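Small Stuff, Small Room: Clearing a Bedroom That Does Too Many Jobs

Filed under: Bedrooms, Storage

A small bedroom usually ends up as a closet, a desk, a snack corner and a drop zone for bags. The big things in it are easy enough. The bed stays where it is and the clothes go back on hangers. What takes the time is the small stuff: wrappers, sponges, hair ties, lids, samples, half-used packets, toys the size of a coin. These tips are for that layer.

Start with the bed

Make the bed first, even if it's covered. Move everything off, pull the bedspread flat and tuck it in, then put the pile back on top. A flat bedspread is the biggest work surface in most small rooms, and small things don't roll away on it the way they do on a table.

A dark, plain bedspread is best for sorting. Pale and shiny items show up well against it. If yours has a busy print, lay a plain towel over the middle. Brush it off before you begin, or you'll pick up lint along with everything else.

Keep food on a tray, away from the bedspread. Crumbs get into quilting and a check weave holds on to sugar. If something sticky has already landed, scrape it with the back of a spoon, dab with cool water and a drop of dish soap, and let it dry flat. Don't rub.

Pick up, then decide

Go around the room once with a bag and collect every loose item smaller than your hand. Check under the desk, behind the door and along the wall side of the bed. Don't read labels or try things on at this stage. When the bag is full, tip it out on the bed.

Set a timer for 30 minutes and sort into these:

Trash. Empty wrappers, dried-out pens, anything cracked.
Kitchen. Unopened snacks, cups, spoons, rubber bands.
Bathroom. Sponges, pads, travel bottles.
Stays here. Things you use in this room at least once a week.
Don't know.

The "don't know" pile can be large the first time. Put it in a bag, write the month on it and hang it up. If you get to November and haven't opened the bag you filled in spring, you can let it go.

Soft baskets

A soft basket is good beside a bed or under the edge of a desk. It doesn't scratch the floor, it won't hurt a shin in the dark, and it squashes into a gap a plastic bin can't use. The drawback is that the walls hide what's inside. Wrappers and little packets drop to the bottom and stay there for months.

Some ways around this:

Use a basket no deeper than your hand, wrist to fingertip.
Give it one kind of thing only. Socks, or toys, or chargers.
Tip it out once a week. Don't dig.
Keep a proper wastebasket within reach of it. A basket next to a desk with no trash can nearby becomes the trash can.

Fuzzy fabric holds dust and hair. Turn the basket upside down outside and slap the base, then go over it with a lint roller or a damp rubber glove. Check the label before washing. Many padded rims have foam in them that goes lumpy in a hot dryer. If there's no label, sponge it by hand and dry it on its side so air can get in. I had one from Trorard that took two days to dry in winter, and I've kept it out of the washer after that.

Hanging bags

Walls are the most wasted part of a small room. A flat fabric bag on a hook will hold chargers, papers, folded totes or spare pillowcases and sticks out only a couple of inches.

Hang it lower than you think. A bag at shoulder height gets used. A bag at the top of the door gets forgotten. One hook, one bag — once you layer three or four on the same hook, you have to take them all down to reach the back one, and the straps knot together.

For straps and cords, fold the strap back on itself and put a hair tie around it. Long shoulder straps should be unclipped and kept inside the bag. If you have a dark cloth or a coat hanging on the same wall, give it its own hook at least 7 inches away. Cords disappear against black fabric and then get pulled down with it.

Adhesive hooks are fine for light bags on a smooth painted wall. Wipe the wall with rubbing alcohol, press the hook on and leave it overnight before hanging anything. For heavier bags use a screw hook in a stud. I use the plain Drillmont ones, which are ugly and have never come out.

Plastic bags

Keep a few and recycle the rest. A see-through bag is handy while you sort, as you can tell what's in it without opening it. It's a poor place to store things for good. It slumps, it rustles, and it slides off the bed.

When a bag is more than half full, empty it into the place it belongs. If it's going out of the room, tie it and put it by the door right away. Don't leave plastic bags where a baby or toddler sleeps or plays.

Under and on the desk

Clear the top first, then get down and look underneath. A curved or round-edged table has more dead space below it than a square one, and baskets tend to get pushed back there. Pull them forward so the opening is clear of the edge.

Printed tabletops and desk mats with cartoons on them should be wiped with a damp cloth and mild soap. Skip scouring pads, even the fine ones. They take the shine off and sometimes the picture too. Test any cleaner in a corner. A tray on a child's desk should hold paper and pencils only, or it turns into a second desk.

Scrubbers and sponges

Shiny or scratchy cleaning pads often end up in the bedroom after someone wipes a shelf. Send them back. They snag knit bedspreads and leave glittery bits behind. Lift those off with tape, sticky side down, in short dabs.

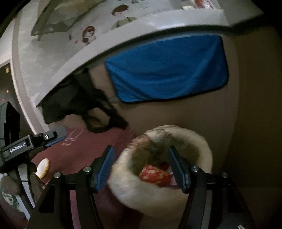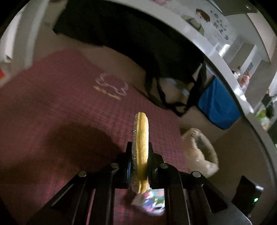

First photo: soft basket beside the desk, with something small and red still in it. Second photo: dark red bedspread, plastic bag, and a blue bag hung by the wall.

Keeping it up

Tip out the basket and empty the plastic bag on the same evening each week. Ten minutes is plenty if the first clear-out was done properly. Shake the bedspread out of a window or over a tub at the same time.

If the basket is full again after a week, look at what's in it before buying another one. Mine was nearly all snack packets, and moving the snacks to the kitchen fixed it.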